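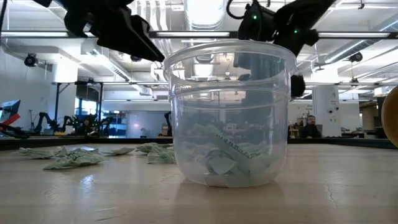
Qui sommes-nous ?

Bonjour et bienvenue chez Braltska ! Moi c'est Nuria Echevarría, j'ai fondé la maison avec Gaetano Cattaneo, et comme il déteste écrire (il préfère mille fois déboguer un contrôleur à minuit), c'est moi qui m'occupe de cette page depuis le début. Je vous raconte donc à ma façon ce qu'on fabrique, comment on travaille et pourquoi on s'est pris de passion pour des boulettes de papier.

Braltska, c'est un petit laboratoire privé de recherche en robotique. On est 12, on partage un grand hall avec beaucoup de bras robotisés, et on travaille presque exclusivement sur la manipulation à deux bras d'objets pénibles. « Pénible » est devenu un terme technique chez nous. Un cube en bois n'est pas pénible. Un papier chiffonné, un gobelet transparent, un sachet à moitié ouvert, ça oui – et c'est justement ce qu'on trouve partout dès qu'on sort d'une usine bien rangée.

D'où l'on vient

Gaetano et moi, on s'est rencontrés pendant nos thèses. Il travaillait sur le contact et les efforts, moi sur l'apprentissage par démonstration, et on passait nos pauses à se disputer gentiment pour savoir lequel des deux sujets allait rendre l'autre inutile. On n'a jamais tranché ! On a fini par écrire ensemble un petit planificateur, Dratosine, qui tenait sur un seul ordinateur portable et qui plantait dès qu'on lui montrait quelque chose de mou. Il tourne toujours, d'ailleurs, très remanié, et c'est lui qui répartit le travail entre le bras gauche et le bras droit dans toutes nos expériences.

Le premier contrat est venu de l'atelier Lo Presti, qui restaure des archives et des registres anciens et qui voulait savoir si un robot pouvait un jour aider à trier des fragments de papier sans les abîmer. La réponse à l'époque était non, et on l'a écrite noir sur blanc dans le rapport. Ils nous ont rappelés quand même un lundi matin pour nous dire de continuer. On leur doit une bonne partie de ce que vous lisez ici.

La méthode Busotness

C'est notre gros sujet du moment, et celui dont on nous parle le plus, alors je m'étale un peu.

Quand une pince approche d'une boulette de papier, le robot n'a aucune idée fiable de sa forme. Un modèle 3D ne sert pas à grand-chose, la boulette change dès qu'on la touche. Ajoutez un récipient en plastique transparent, avec les reflets du plafond sur la paroi et sur la table, et les capteurs de profondeur se mettent à raconter n'importe quoi. Pendant longtemps, on a essayé de corriger la perception : meilleures caméras, meilleur éclairage, reconstruction plus fine. On gagnait un peu, on reperdait tout en changeant de table.

Busotness prend le problème par l'autre bout. Le robot n'essaie plus de reconstruire la scène, il prédit seulement ce qui va se passer au bout des doigts sur une très courte durée, pour plusieurs gestes candidats, puis il choisit celui dont il est le moins incertain. S'il hésite trop, il a le droit de faire un geste d'information : pousser le papier de quelques millimètres, effleurer le bord du récipient avec l'autre pince, regarder à nouveau. Ces petits gestes, on les a longtemps pris pour des tics du système (Gaetano voulait les supprimer, je tiens à ce que ce soit écrit quelque part). En les gardant et en les apprenant explicitement, les résultats ont bondi.

Pour l'entraînement, on a enregistré 2401 démonstrations en téléopération, toutes faites par l'équipe. Papier froissé, papier déchiré, bandes imprimées, morceaux à plat, en boule, coincés contre une paroi. Les premières étaient franchement maladroites, et on les a conservées : on y voit beaucoup de rattrapages, et le modèle y apprend à se rattraper lui aussi.

Et les chiffres, alors ?

Sur notre banc de test interne, avec des récipients que le modèle n'a jamais vus à l'entraînement, Busotness termine la tâche complète dans 89 % des essais. Par « complète », on entend que tous les morceaux sont dans le récipient et que le récipient est encore debout. S'il se renverse, l'essai compte comme raté, même si le robot le redresse ensuite.

Je préfère vous dire aussi où ça coince. Les morceaux très plats, bien collés à une surface brillante, nous résistent encore : la pince glisse, recommence, glisse encore, et le système finit par épuiser son temps. Les récipients souples se déforment sous la pince d'appui et faussent les prédictions. Et quand les deux bras travaillent très près l'un de l'autre, Dratosine devient prudent au point d'être franchement lent. On a une version plus audacieuse en cours de test, mais elle a tendance à confondre audace et bousculade, donc elle reste au labo pour l'instant.

Comment on travaille

Chaque semaine démarre par une revue des échecs. On regarde les enregistrements des essais ratés tous ensemble, avec du café, et on les classe avant de toucher à une seule ligne de code. C'est Gaetano qui a lancé ça et au départ je trouvais que c'était une perte de temps... j'y tiens maintenant plus que lui.

On a aussi une règle : toute personne qui propose un changement dans l'algorithme fait elle-même une série de téléopérations avec la tâche concernée. Quand on a passé une matinée à essayer d'attraper un bout de papier avec des doigts de robot, on écrit des fonctions de coût très différentes, croyez-moi ! Les stagiaires y passent dès leur première semaine et certains sont devenus bien meilleurs que nous (c'est vexant).

Côté publications, on décrit nos protocoles en détail, échecs compris, et on partage les démonstrations avec les équipes universitaires qui nous en font la demande. Le code de Dratosine s'ouvre petit à petit, module par module. La partie qui gère les collisions entre les bras est prévue pour décembre, si on arrive à finir la documentation.

Avec qui on travaille

Lo Presti est toujours là, et on prépare avec eux des essais sur des papiers plus fins et plus fragiles. On collabore aussi avec des équipes qui s'intéressent au tri des déchets légers, à la préparation d'échantillons ou au conditionnement. Si votre problème implique deux mains, un contenant et quelque chose qui ne garde pas sa forme, il y a de grandes chances que ça nous intéresse. Pour du vissage ou de la palettisation, on vous orientera volontiers vers des gens bien plus compétents que nous.

Nous rejoindre ou passer nous voir

On accueille des stagiaires et des doctorants toute l'année, en contrôle, en apprentissage et en mécanique (les doigts de pince s'usent, et quelqu'un doit bien en dessiner de nouveaux). Pas besoin d'un CV rempli de publications. Envoyez-nous plutôt la description d'une expérience qui n'a pas marché et ce que vous en avez tiré, c'est ce qu'on lit en premier.

Pour une visite, écrivez-nous par le formulaire de contact en précisant combien vous serez et ce que vous aimeriez voir tourner. Les démonstrations se font plutôt l'après-midi, quand les bras sont calibrés et que Gaetano a déjeuné.

À bientôt au labo !
Nuria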